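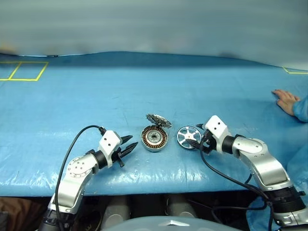 Motor task, view from the head camera. Right gripper on the rotor cap, left gripper open.

Pritmont Automation Forum > Data Collection > Bimanual Tasks
Thread: Proposed recording rules for the motor disassembly set

Chun-yin Au (Moderator)
Posted Thursday, July 24, 2025

Members are invited to comment on the draft rules for the motor disassembly set before they are adopted at the Kumberg site. The set is to contain demonstrations given by trained operators, each covering the separation of a small brushless motor into its parts. The draft reads as follows.

1. An episode begins with both grippers open and clear of the motor.
2. An episode ends when the last part has been released and both arms have withdrawn.
3. Any episode in which a part leaves the tarp is to be marked as failed and removed.
4. Each operator shall record no more than 20 episodes in a session.

The picture attached to this post shows a point at which the rotor cap is held upright beside the stator, with the finned cap leaning back on top of it. Comments on how such a point should be labelled would be particularly welcome.

kumberg_ops
Member

We support rules 1, 2 and 4. Rule 3 we cannot support in its present form. In the pilot, 7 of our 42 episodes would have been removed under it, and in most of those the operator had already completed the difficult part of the work. An episode should be cut at the point of failure and the earlier portion kept.

T_Shek_Lab
Member

I must disagree with the previous member. If an episode is cut at the point of failure, the learning system receives the approach that led to the failure and is told that it was good. We followed that practice at Shek last November and spent a considerable time removing the affected episodes afterwards. Rule 3 should stand.

kumberg_ops
Member

The concern is understood. It would be met by a second label. The episode would be kept whole, marked as failed, and the training group could then decide whether to use it. Removal at the point of recording takes that decision away from them.

sorik_annotation
Member

From the labelling side, a failed mark is of little use without a time attached to it. Our annotators on the Sorik contract were given 28 failed episodes with no times and had to watch every one from start to finish. If the second label is adopted, the operator should press the marker pedal at the moment the part is lost.

With regard to the picture, we would label it "rotor cap held" for the right arm and "idle, open" for the left. The draft label list has no entry for the finned cap resting at a tilt on the stator. Annotators will choose between "attached" and "removed", and they will not choose alike. We ask that "resting" be added.

bench_four
Member

May I raise a separate point. There is a hand resting on the tarp near the right edge in the attached picture. The draft says nothing on whether hands may be in view during an episode. Some of us have been recording with hands well back from the table and others have not, and the two groups of episodes will look different to the system.

T_Shek_Lab
Member

I would not make a rule of it. The hand is well away from the motor, and a system that is disturbed by a hand at the side of the table will not be of much use in a workshop. Some variety is desirable.

bench_four
Member

Variety is desirable when it is planned. At present it depends on which operator is on shift. I should prefer that it be written down one way or the other, with a field in the session record.

Chun-yin Au (Moderator)

Thank you all. The following changes will be made to the draft.

Rule 3 will be reworded so that failed episodes are kept whole and marked, with the time given by the marker pedal. T_Shek_Lab's objection is noted, and failed episodes will be stored in a separate folder so that they cannot enter training by accident.

"Resting" will be added to the label list for all caps and covers.

A field for hands in view will be added to the session record. No limit is set for the present.

T_Shek_Lab
Member

I accept the separate folder. I remain of the view that the pedal will be pressed late by most operators, and would ask that annotators be permitted to correct the time.

sorik_annotation
Member

We would agree to that, provided that the original time is also kept.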